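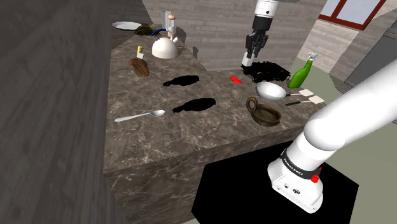

Tastthorpe Robotics Program Forum
Equipment and Purchasing > Planning
Topic: Kitchen handling bench, order of purchases

b_ezzat
Posted 07/08/2025
Colleagues are asked to comment on the spending plan for the kitchen handling bench before it goes to the Purchasing Office. The arm itself is covered under the capital request and is outside this thread. The items still open are as follows.
Zuller mounting table, $1316
Sketo spare finger set and tool kit, $692
Bellini workstation upgrade for simulation, $1459
The department can pay for two of the three in the present budget period. The remaining item would move to December. My recommendation is to order the table and the workstation upgrade now. Please state any objection together with the line you would defer in its place.

s_zuccaro
I support the workstation upgrade. I do not support buying the table at this stage. The simulated counter has been laid out more than once, and the base of the arm does not yet have a settled position. A table ordered now will be drilled for one mounting point. If that point is wrong, we pay for a second top.

y.rondonuwu
I must disagree with the previous post. The delivery period quoted for the table is 6 weeks, and the floor anchors cannot be placed until it is on site. Deferring it to December pushes the whole bench into the next year. The mounting point can be fixed on paper in one afternoon if the people concerned will meet.

s_zuccaro
A meeting will not settle reach. The simulation will. I would ask that the layout be checked with the arm at the back corner before any drilling is approved.
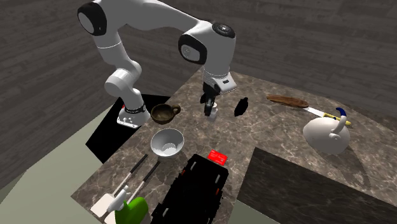

Simulated counter with the arm based at the back left corner.

With the base in that corner, the cutting board, the knife and the kettle are all on the far side of the gripper from the base. The spatulas and the spray bottle are toward the front. I would want every one of these reached and lifted in simulation, and the results written down, before we commit $1316.

subin_son
A question about the finger set. The list of objects includes a mug with a loop handle, a bowl, flat spatulas and a knife. These are very different shapes for one parallel gripper. Has anyone allowed for worn or damaged fingertips during the first period of use? On a previous project our bench stood idle while a replacement was approved. At $692 the Sketo kit is the smallest line on the list and I would rather see it ordered first.

b_ezzat
Reply to subin_son: the capital request includes one set of fingers. It does not include spares. I accept that this is a weakness in the plan.

y.rondonuwu
If spares are brought forward, I would defer the workstation upgrade. The present machine is slow, but it runs the kitchen files. Waiting for a render is an inconvenience. Waiting for a table stops the work.

b_grasso
For the record, the present machine is shared with two teaching groups and is not available to this project during class hours. Any plan that depends on it should say so. I also note that none of the three lines includes freight. Purchasing will return the form if freight is missing.

s_zuccaro
I would accept the following. Order the workstation upgrade and the Sketo kit now. Ask Zuller for an undrilled top and a written price valid until December.

y.rondonuwu
I remain opposed to deferring the table, and I ask that this be entered in the notes to the request. If Zuller will hold a place in its production schedule as well as the price, I will withdraw the objection.

b_ezzat
Thank you. I will write to Zuller on both points and request freight costs from all three suppliers. The form will be held until the replies are posted in this topic.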